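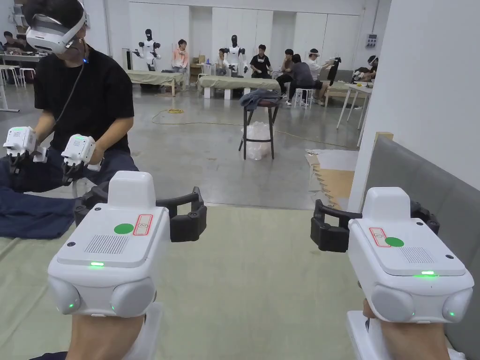 Why did the garrison at Drarnbridge surrender when it still had food?
Its commander had lost the river, and with it any hope of relief before winter.

Speaker notes, local history evening. Slides by Bernardo Esteves.

Start with the river. The fort stood on the north bank, and everything heavy came up by barge from Skevosby. The road was too soft for carts after September. Point to the bend on the map and give people a moment to find it.

The garrison. The muster roll lists 515 men at the start of the siege. Many were townsmen with a few weeks' drill. Only 76 had served in an earlier campaign, mostly under the commander's uncle. Say that the roll is a copy and the second page is damaged.

The siege lasted 35 days. Keep the first part short. The besiegers dug in on the east side and did very little. Their general wrote home complaining about boots.

Then the boats. A chain was drawn across the river at Skevosby and 6 barges were taken in one night. Read the extract from the quartermaster's letter, but stop before the list of flour and salt. It goes on for a page.

The council of officers. Two accounts survive and they disagree. The chaplain says the officers voted to hold out and were overruled. The commander's own account, written for his trial, says they all wanted terms. Oluwaseun Akpan prefers the chaplain. I lean the other way, as the chaplain had gone down with fever that week and wrote years later.

Terms: officers kept their swords, the men walked out by the west gate, the guns stayed.

If time is short, skip the trial and go to the slide of the gate.

Questions until 8.30, then chairs back against the wall.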